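Rostholm's "Seven Chairs" is one folding table short of a great night

The Rostholm Players have been threatening to stage "Seven Chairs and a Funeral" since before the lobby carpet was replaced, and on Thursday, June 10, 2021, they finally did it. The chairs all showed up. So did most of the audience, filling a hall that seats 200 on a generous day.

Takeshi Fujimoto plays Walter, a retired piano mover who plans his own wake and then refuses to leave it. He has a gift for standing still while other people panic. His eulogy for himself runs 12 minutes and mentions his late wife once, in passing, while he looks for his glasses. I heard sniffling behind me, and some of it may have been mine.

Judite Rebelo directs, and also steps in as the sister from Derkach, a town the script treats as the far side of the moon. Her first act moves along like a bus with no stops to make. The second makes every stop, including one for a song about casseroles that I would cheerfully trade for an earlier drive home.
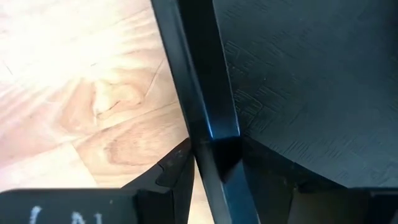 The set and the sound

Most of the action happens at a folding table, which gets leaned on, hidden under and, in the best gag of the evening, proposed to. It wobbles. Fujimoto works the wobble into his timing so well that I hope they never fix it.

The sound is less lucky. The doorbell rang twice for guests who were already seated and eating, and the offstage organ seemed to be coming from a different funeral.

"Seven Chairs" runs about two hours with one intermission. It returns in August at the Ebihara Annex on Warance Street. Tickets are $30 at the door, and the coffee is extra.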